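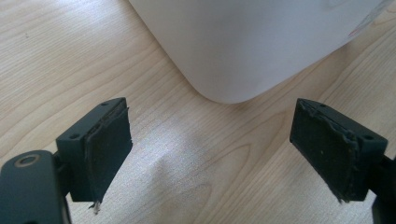 Visita técnica a la planta de tableros alistonados de Kovholm

La planta de Kovholm abre sus puertas a talleres y prescriptores dos veces al año. Asistí a la sesión de septiembre, con inscripción previa y calzado de seguridad obligatorio. El recorrido siguió el orden del proceso, desde el patio de recepción hasta el almacén de expedición, con una parada final en el laboratorio. Lo guió Canan Demirtaş, responsable de producción; la parte de secado la explicó Tuncay Kahraman.

Patio y clasificación

La materia prima es abeto y pino de diámetro medio, que llega ya descortezado. La clasificación visual se hace sobre tabla verde, con tres destinos: cara vista, alma y rechazo. Para cara vista se admite el nudo sano adherente. El nudo saltadizo, la bolsa de resina abierta y la médula pasan a alma o a rechazo según su posición. Pregunté por el azulado y la respuesta fue que la tabla afectada se destina siempre al alma, aunque la alteración sea solo de color y no reste resistencia.

El patio está orientado al norte y tiene solera de hormigón con pendiente. Las pilas se montan con rastreles de sección constante, alineados en vertical. En dos pilas del fondo los rastreles estaban desplazados casi medio palmo, y Demirtaş lo reconoció sin que nadie insistiera.

Secado

Hay 3 cámaras de secado convencional. Cada una admite 40 metros cúbicos de tabla apilada. Kahraman mostró la curva de un ciclo en curso, con una fase de calentamiento saturado, el secado propiamente dicho y un acondicionamiento final para relajar tensiones. La humedad objetivo es del ocho por ciento para tablero de interior. Se controla con sondas de resistencia clavadas en tablas testigo y se contrasta con probetas secadas en estufa.

El acondicionamiento es la fase que más se recorta en otras instalaciones cuando aprieta la carga de trabajo. En Kovholm la receta está bloqueada y el operario no puede acortarla desde el panel. La comprobación se hace con la prueba del tenedor: se corta una probeta con dos púas y se observa si se cierran. Nos pasaron varias de mano en mano. Las de ese día estaban prácticamente rectas, salvo una, que Kahraman apartó y anotó.

Saneado, encolado y prensado

Tras el cepillado previo, un escáner detecta los defectos y la tronzadora los elimina. Los tramos útiles se unen en testa por entalladura múltiple o se reservan enteros para la gama de lama continua. Esta última es la más cara y la que más problemas de abastecimiento da, según comentaron.

El encolado en canto se hace con un adhesivo vinílico de dos componentes. El gramaje de partida es de 200 gramos por metro cuadrado y se corrige según la temperatura de la nave. La prensa, una Keskin de platos calientes, ocupa el centro de la línea. Durante la visita estuvo parada veinte minutos por una alarma de presión lateral, lo que permitió ver con calma la disposición de los empujadores. La orientación de los anillos se alterna entre lamas contiguas. Yen-ting Chung, que asistía por un estudio de mobiliario, preguntó si esa alternancia no empeora el aspecto de la veta. Demirtaş contestó que sí, en algunas partidas, y que para encimeras y tableros de mesa ofrecen un casado manual con suplemento de precio.

Lijado y acabado

El calibrado se hace con dos grupos de banda y el lijado fino con un tercero. El grano final depende del acabado previsto: 120 para aceite, 180 para barniz al agua. Me pareció el tramo mejor resuelto de la planta. La aspiración es efectiva y apenas había polvo en los pasillos.

La línea de barnizado aplica producto por rodillo y seca por ultravioleta. Ofrecen tres niveles de brillo. Vimos muestras en los tres, sobre el mismo pino, y con luz rasante la diferencia entre mate y satinado era menor de lo que sugiere el catálogo. El filtro contra el amarilleo se añade solo a petición. Conviene especificarlo en el pedido, ya que no figura por defecto en la hoja de encargo.

Laboratorio

El laboratorio es una sala pequeña con estufa, balanza, cámara climática y una máquina de ensayo Stovelden. Duangjai Boonchu realizó un ensayo de cizalladura de la línea de cola sobre probetas del turno anterior. La rotura se produjo por la madera en la mayor parte de la superficie, que es el criterio de aceptación interno. Mostró también el registro de delaminación por ciclos de inmersión y secado. En la cámara climática había un ensayo con 768 horas acumuladas, todavía abierto y sin resultados que comentar.

Expedición y observaciones

Los tableros salen retractilados, con cantoneras y separadores. El fabricante recomienda aclimatarlos en el taller antes de mecanizar, pero la etiqueta no indica durante cuánto tiempo. Cengiz Coşkun, de la ebanistería Drillano, planteó que recibe piezas abarquilladas cuando el paquete se abre solo por una cara. Se le indicó que retirase el plástico completo y apilase con rastreles. Tomaron nota para incluirlo en la etiqueta.

Quedaron sin visitar la caldera de biomasa y el taller de afilado, este último por obras. La próxima jornada está prevista para octubre, con grupo reducido, e incluirá el afilado si para entonces han terminado.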